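Print this page
E-mail this to a friend

Match day tips for the home kitchen, minus the nonsense

By Ruth Llanos

Every November, when the cricket moves to an hour when people want to be fed, the same advice does the rounds. Put vinegar on this. Freeze that. I have been having people over to watch matches for long enough to have tried most of it, and a good half is not worth the dishes it makes.

Start with the cooler. The tip says to throw a handful of salt in with the ice so the drinks chill faster. Salt does drop the temperature of the slush, so I'll give it that. But a handful in a full-size cooler does very little, and the amount that would do something leaves you with brine all over your bottles. Use ice and plain water, enough water that the bottles are sitting in it. Do it before the toss and forget about it.

Next, wrapping a warm bottle in a wet paper towel and putting it in the freezer. Supposedly this gives you a cold drink in 2 minutes. I have never had one in that time. What I have had is a bottle wearing a frozen paper towel that came off in flakes. If you are out of cold drinks at the innings break, the ice water is quicker.

Chickpeas. Octavio Taipe swears you can roast them on Saturday and they will still be crunchy on Sunday if you leave a slice of bread in the tin. Mine were soft and so was the bread. Roast them the same day, dry them on a towel first, and leave the lid off until they are fully cool. Salt after the oil, spices in the last few minutes or they burn. Smoked paprika burns fastest.

Samosas and other fried things do not belong in the microwave, whatever the box says. Use a hot oven on a rack set over a sheet pan. I turn them once. People also tell you to cover them with foil to keep them warm, and that is how you get a limp crust. Leave them uncovered in a low oven and bring them out a few at a time, between overs if you like to watch properly.

I was talked into a Diveck warming tray last year. It keeps the middle of a dish hot and the corners lukewarm, which my old oven does already. It went to my sister. The Riletska snack bowl with the ice compartment I like a little better, but only for yogurt dip, and only if you remember to freeze the insert the night before. I usually don't.

Lemonade and salted lassi should be made in advance and kept in the fridge without ice. Ice goes in the glass. Put it in the jug and by the second innings you are serving flavored water.
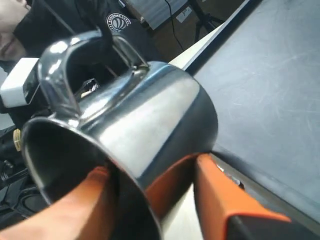 Stir the lassi again before each round, too, as the cumin sinks and the last person gets all of it.

Now spills. Club soda on a carpet stain is treated as gospel. I tested it against tap water on the same rug, with the same mango chutney, and Marleny Pacheco, who came in without knowing which was which, could not tell them apart. Blot from the outside in. Do not rub. Turmeric is another matter and I have no trick for it. Neither does anyone who claims to, in my experience, although sunlight did fade a mark on a white pillowcase over a few days.

Greasy remote control: rubbing alcohol on a cloth, batteries out, cloth damp and no more than that. Toothpaste, which I keep seeing recommended, gets into the gaps around the buttons and stays there.

Team shirts with curry on them get dish soap worked in by hand, then a cold wash, inside out. Check the stain before it goes anywhere near the dryer. The printed numbers will crack sooner or later no matter what you put in the rinse.

Print this page
E-mail this to a friend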